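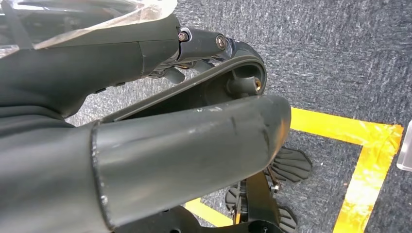

OK, shelf day! I've been putting this off since September and I'm so glad I finally got going.

Rule one, stolen from my friend Karim Najjar: one compartment, one kind of thing. Paper with paper, chargers with chargers. I've got 9 boxes of odds and ends to sort through, wish me luck!

Love how the light wood looks against the darker trim (I forget that every time it gets buried in stuff). 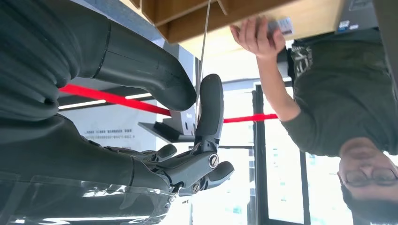
Reaching for the shelf, laptop and white cable still to sort out.

Next up is cables. I'm going to label every last one, and the laptop gets a proper home with its stickers showing. Three hours set aside and a big pot of coffee on!

If you have a trick for keeping cords from tangling, send it my way. I'll try them all!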